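Why Are Some Things Shiny?

Reading time: 9 minutes

Look at a metal spoon, then look at a piece of toast. Both are lit by the same light in the same kitchen, but the spoon shines and the toast does not. The difference comes from what happens to light when it lands on a surface.

Light travels in straight lines. It leaves the Sun, or a candle, or a lamp, and keeps going until it meets something. Then some of it bounces off. Scientists call this reflection. When the bounced light reaches your eyes, you see the thing it bounced off. In a completely dark room no light is bouncing around, so you can't see anything at all, even with your eyes wide open.
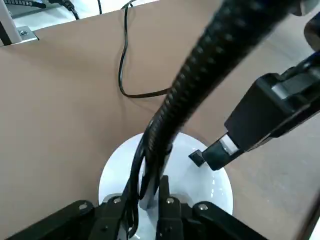 Smooth surfaces bounce light in a tidy way. Think of a ball rolled across a flat floor towards a wall. If it hits the wall at a slant, it rolls away at the same slant on the other side. Light does this too. On a very smooth surface all the rays that come in together go out together, and you see a bright spot. The inside of a glossy white bowl is good for spotting this. The small bright marks down the right side of this one are places where light is bouncing straight to where we are looking from. Most of the bowl looks plain white, as only a few places on the curve are tilted at just the right angle.

Rough surfaces are different. Toast is full of bumps and holes. Each ray hits a part that is tilted a different way, so the rays fly off in all directions. This is called scattering. You can still see the toast, but there is no bright spot and you can't see your face in it. Paper looks smooth, but under a microscope it is a tangle of tiny threads. It scatters light as well.

Does shiny mean the same as pale?

No. White things bounce back most of the light that falls on them. Black things soak up most of it. The word for soaking up light is absorbing. But black things can be shiny too. A polished black shoe absorbs most of the light, and the small amount that bounces off its smooth top goes off in a tidy way, so you still get a gleam. 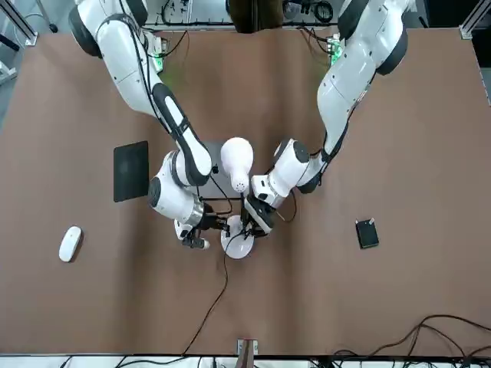

By Harish Hegde
April 11, 2024

What about mirrors?

A mirror is usually a sheet of glass with a very thin layer of metal on the back. The metal does most of the work. The glass keeps it flat and stops it getting scratched. Long ago people made mirrors by polishing bronze or a dark rock called obsidian. They had to be rubbed again and again to keep them bright.

At the science museum in Polemska there is a big mirror ball hanging over the stairs. It is covered with 952 small flat mirrors. Each one points in a slightly different direction, so one beam of light comes off the ball as hundreds of spots on the walls. Valter Falcão, who cleans it every September, does it with a soft cloth and it takes him nearly 20 hours. Fingerprints leave grease on the glass, and grease makes the spots blurry.

Water can be a mirror as well. A pond on a still day shows you the trees upside down. When the wind blows, the ripples tilt the surface this way and that, and the picture breaks up.
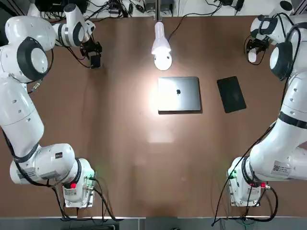
A lit lamp with a closed laptop and a dark tablet.

Try it yourself

You will need a piece of kitchen foil and a torch.

Tear off a piece of foil as big as your hand and lay it on a table, shiny side up. Try not to crease it. Make the room dim and shine the torch at the foil from one side. Look for a patch of light on the wall or ceiling. Move the torch and see which way the patch goes.

Now scrunch the foil into a ball, gently, and open it out again. Shine the torch on it as before. The patch will have split into lots of little pieces. The foil is still made of the same metal, but now it has folds all over it, and each fold sends light somewhere else.

Don't shine the torch into anyone's eyes, and don't use sunlight for this one.

Words to remember

Reflection: light bouncing off a surface.
Scattering: light bouncing off in many directions.
Absorbing: soaking up light.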